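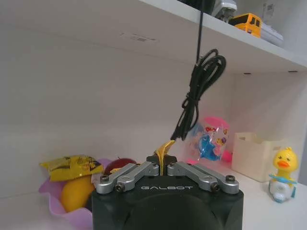 3.2 夹爪的安装、标定与日常维护

实验单元位于Kallomholm楼一层,由一台单臂机械手、一个平行开合的两指夹爪、一台腕部相机和一组白色储物柜组成。本节说明夹爪部分的安装方式和维护流程,机械臂本体的保养按厂家手册执行,不再重复。控制软件沿用Lodhi框架,抓取任务的调度由Wovent模块完成,二者的版本在全部实验期间保持不变。

图3 腕部相机视角下的夹爪与柜内物品。两侧金属连杆在中部汇合,指尖夹持一片金黄色薄片状物体;柜面上可见粉色波浪边碗、水果和黄色小鸭玩具。

3.2.1 安装与相机位置

夹爪通过法兰固定在机械臂末端,螺钉按对角顺序分两次拧紧,第一次只拧到贴合,第二次再用扭力扳手拧到规定值。拧紧后在螺钉头与壳体之间画一道标记线,日后巡检时只看标记线是否错位,不必每次都重新上扳手。

腕部相机朝向指尖方向安装,夹爪壳体位于画面下方中央,左右连杆的外端和铰接处都在视野之内(图3)。这一布置损失了一部分背景视野,但连杆姿态可以直接从图像中读出,便于和编码器给出的开合量互相核对。我们曾试过把相机抬高,使壳体完全退出画面,结果在靠近层板作业时,相机支架容易与层板前沿发生干涉,因此恢复了原来的位置。

相机线缆沿小臂外侧走线,在腕关节处留出余量,余量以关节转到两端极限时线缆不受拉为准。扎带不能扎得过紧,否则几周后护套会出现压痕。

3.2.2 标定

标定分为零位标定和手眼标定两步。

零位标定在每天开机后进行。夹爪先以低速完全张开,再闭合到指垫接触,电流达到阈值时记录编码器读数,作为当天的零位。该动作重复6次,取中位数。若读数的离散程度超过允许范围,先检查指垫表面有无异物,再检查连杆铰接处是否松动,排除之后重新标定。不建议直接在软件里修改零位补偿,这样做会掩盖机械部分的问题。

手眼标定在更换相机、拆装夹爪或发生碰撞之后进行。标定板放在柜内下层台面上,机械臂依次走到预设位姿并采集图像。柜体内壁和层板均为白色,曝光容易偏高,标定时需要关闭自动曝光,手动把标定板白色区域压到不饱和。标定完成后,让指尖依次触碰台面上的几个参考点,残差合格才能恢复任务。

3.2.3 薄片类物体的夹持检查

碗、水果和玩具一类物体有一定厚度,指垫轻微磨损对抓取影响不大。包装袋边角等薄片则不同,两指必须几乎完全闭合,左右指垫稍有不平行,薄片就会从一侧滑出。我们因此把薄片夹持作为夹爪状态的检验项目。检查时从台面上夹起薄片的一角,提升到固定高度并停留,随后腕部绕轴线转动一个小角度,观察薄片相对指尖是否移动。

检查不合格时按以下顺序处理。

先清洁指垫。用无绒布蘸少量异丙醇擦拭,待挥发后再测。食品包装表面常带有油脂,Lirnside分部早期报告的滑脱多数在清洁后消失。

清洁无效时检查平行度。在两指之间夹一张复写纸,看压痕是否均匀。压痕偏向指尖或指根,说明指垫安装面有倾斜,松开指垫固定螺钉重新贴合即可。压痕偏向左右某一侧,则多为连杆铰接处间隙增大,需要拆检。

仍无改善时更换指垫。指垫成对更换,不混用新旧件。更换后必须重做零位标定,薄片检查也要再做一遍。

3.2.4 连杆的拆检

左右两组连杆结构对称,由平行杆件和圆形铰接件构成。拆检前先将夹爪移到柜体外的维护位,张开到半行程并断电。拆卸时左右两侧的螺钉分盒存放,铰接件按原位置编号。衬套如有可见划痕即更换,轴销用干净的布擦净后涂一薄层润滑脂。润滑脂用量宜少,多余部分会沿杆件流到指垫上,造成新的滑脱。

重新装配时,两侧连杆先全部带上螺钉而不拧紧,手动开合数次,使两侧自然对齐,然后再逐个拧紧。先拧紧一侧再装另一侧,会使指尖偏离中线,这种偏差在闭合状态下不易发现,到抓取薄片时才会表现出来。螺钉使用中强度螺纹胶,静置到规定时间后方可通电。

3.2.5 柜内环境

柜内作业空间受上方层板限制,夹爪从斜上方进入时,腕部与层板前沿的距离是主要约束。碰撞模型中把层板前沿向外扩展了一段安全距离。悬垂的线缆没有建入碰撞模型,开机前由操作者目视确认其位置,必要时用线夹收拢。线缆外观细而颜色深,深度图上常常缺失,仅靠点云避障并不可靠。

台面上的物品在每轮任务开始前重新摆放,位置不作严格规定,但要求靠前沿放置的物品底座完全落在台面以内。

3.2.6 维护间隔与记录

夹爪每完成100次抓取清洁一次指垫,每完成3,000次抓取拆检一次连杆。出现急停、碰撞或连续两次薄片检查不合格时,不论计数多少,均提前拆检。计数由Wovent模块自动累加,更换指垫后指垫计数清零,连杆计数不清零。

从12月开始的一轮实验中,首对指垫在第897次抓取后因薄片检查不合格而更换,清洁和平行度调整均未能恢复夹持性能。换下的指垫在靠近指尖的一侧有明显磨平,指根一侧纹理基本完整。这与任务中薄片类物体多由指尖夹取的情况一致。后续实验中我们把抓取规划的接触点向指根方向略作移动,并在日志中增加了接触位置一栏,供第4节分析使用。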